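How to get an op-ed into your local paper

Posted 2026-05-14 by Pak-hei Tai

Quick one, writing this between two deadlines. I read the opinion inbox for a small paper that covers Lullville and Gilisstead and most of what lands there can't be used. Good people, decent points, wrong shape. So, the steps.

Before you write anything

Read the opinion page. The actual page, a few weeks of it. See how long the pieces run, who gets in, wether they use headlines with a question in them. Look for the submissions box, usually bottom left in print or buried in the Contact page online. Word limit will be in there. So will the address. Don't send it to the newsroom address, it sits.

Check what they already ran. If there was a piece on the Gilisstead bypass last week you need a new angle or a direct reply. Say which one it is in your email.

Step 1. Pick one argument

One. Write it as a plain sentence at the top of your draft and leave it there while you work. "The council should keep the Domański Street library open in the evenings." Good. "Local services are in trouble" is a mood, can't argue with it, can't run it.

Test: could a sensible person in town disagree? If no, keep digging.

Step 2. Find the peg

Why now. A vote coming up, a budget meeting, an anniversary, something the mayor said. Put the date of the thing in your email, first line. If the vote is in December and you send it after the vote, you've written a diary entry.

Holidays and memorial days count as pegs but everybody uses them. Get in early — editors fill those pages well ahead.

Step 3. Open with something that happened

Two or three sentences. A meeting you sat through, a bus that didn't come, a bill. Then straight to the argument. By the end of paragraph two the reader should know what you want.

Skip the dictionary definition. Skip "in these uncertain times." Skip the long throat clearing about how you don't usually write to newspapers.

Step 4. Back it up

Council minutes are public. So is the budget. Link to them in your notes to the editor, page number too if it's a long PDF. Any number in the piece needs a source the editor can open without calling you. I had a draft once with 26 statistics in it and no sources. Didn't run. Pick your best couple and explain them properly.

Quotes: only what was really said, on the record, word for word. If you're working from memory, paraphrase and say so.

Step 5. Deal with the other side

One paragraph, somewhere past the middle. Give their best point, not the silly one. Then answer it. Readers who half disagree with you are the ones worth having, and they'll quit if you pretend they don't exist.

On being rude: you can be rude about a decision. Careful with people. Saying a council member voted badly is opinion. Saying she took money is a claim of fact and you'd better have the paper to prove it. The editor will cut it anyway.

Step 6. Cut it

Leave it overnight if you can. If not, go get a snack, come back in 20 minutes and read it out loud. Anywhere you run out of breath, split the sentence. Anywhere you get bored, delete. First paragraph often goes completely, mine nearly always does.

Chih-ming Yau, who edits me, takes 4 sentences off the end of everything I file. Annoying. Usually right.

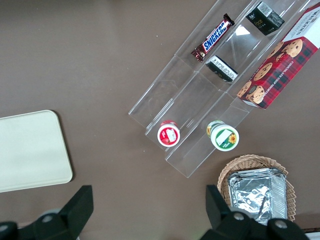
Step 7. Send it

Paste the text into the body of the email. No attachment unless they ask for one. Subject line: "Op-ed submission" then your argument in a few words.

Then, in this order:

The peg and the date.
The piece.
Your sources, as links.
Your full name, town, phone number.
One line on who you are.
Any interest you should declare. If you work for Plultetik and the piece is about the Plultetik lease, say it up front. It doesn't kill the piece. Hiding it does.

Send to one paper at a time. Two papers running the same op-ed on the same morning makes both editors look silly and they do remember.

Step 8. Wait, then nudge

Give it 4 working days. Then one short, polite email. Still nothing, tell them you're withdrawing it and try elsewhere. No hard feelings, no angry call.

If they say yes, expect edits. You can ask to see them before it runs. You won't normally get to choose the headline — they'll write one to fit the space and you may not love it. Speak up if it's wrong on the facts. If it's just ugly, let it go.

Got turned down? Trim it way down and send it as a letter. Letters have a much better chance and alot of people read them first.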